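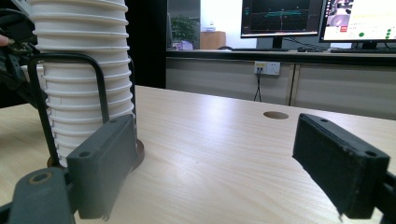
White cups stacked on the table

I catch Delali Fiadzo between rehearsals, and she's already laughing about the bass parts. Her band Skivwood lost its keyboard player in November and she hasn't replaced him (I did ask!). "I just play more notes," she says. The new record, Raravgate, has 14 songs, cut down from 41, and one of them runs to 17 minutes. "Fermín wanted it longer," she tells me. Fermín Insaurralde drums, so of course he did. They start touring it next week.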